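Come spend an afternoon with our laundry robot (we need 24 people!)

Hi, I'm Flor Flores, and I run the public side of the robot lab at Dalen. We're holding an open day in March and I'm looking for people who'd like to take part, and I do mean take part. You'll fold, you'll drop shirts in a basket, you'll get to boss a two-armed robot around for a bit. No background needed!

Red shirts and a white basket, the job you'll be trying:
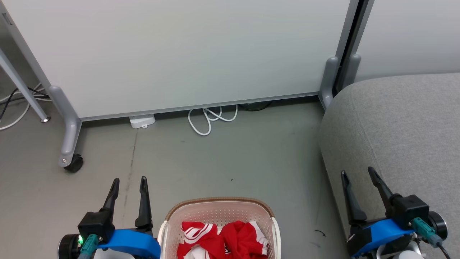
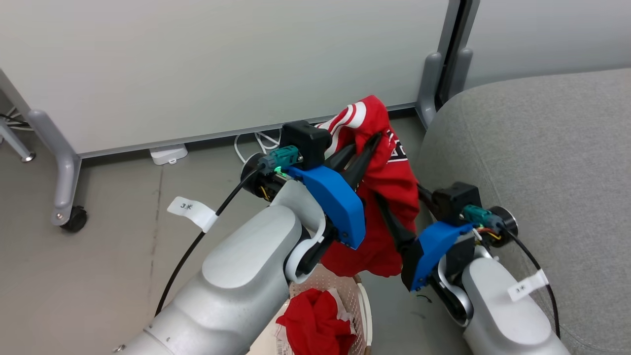 Page last changed: March, by F. Flores

So what would you be doing? You come in, grab a coffee, and Aleksi Leinonen gives a short demo of the robot lifting clothes out of a laundry basket. Then it's your turn. Aleksi shows you how to steer the arms – it takes most people a few minutes to stop squeezing too hard – and you try to get a shirt up out of the pile and laid out flat. Clothes are a pain for robots. A box is the same shape every time you look at it, and a jersey is a different lump every time it lands. We've recorded 3120 tries at this so far and I still can't always guess which bit of a shirt is going to come up first.

After that you sit down with Hedvig Tveit for a chat. She'll want to know what felt weird, what you'd trust a robot like this with at home, and what you'd never let it near (my own answer is anything wool). She takes notes but doesn't record your voice unless you say that's fine.

Who we're looking for: anyone 18 or over who can stand for a half hour or so, or sit, we can set the controls up for either. I'd especially love to hear from people who do a lot of laundry for work. Hotel staff, care home staff, parents of kids on sports teams, you know who you are. If you already build robots for a living, please come to the evening talk instead and leave these spots for folks who haven't had a go before.

The whole visit lasts two hours. We have a group starting at 1 p.m. and another at 4 p.m., with 12 people in each, and you can pick. You'll get lunch or a snack depending on your group, plus a gift card as a thank-you. Parking is free behind the building, and the bus from Washam stops right across the street.

Please wear closed shoes, and skip long scarves and dangly bracelets. If you have a shirt you don't mind being pulled around, bring it! Last year a guy brought a bowling shirt with pearl snaps and we were at it for ages.

To sign up, call the front desk and ask for extension 705, or stop by room 1084 any morning. Tell us your name, which group you want, and anything we should know about food or access. Sharada Chettiar keeps the list and will call you back to confirm. If both groups are full she'll put you on the waiting list, and people do drop out, so it's worth asking.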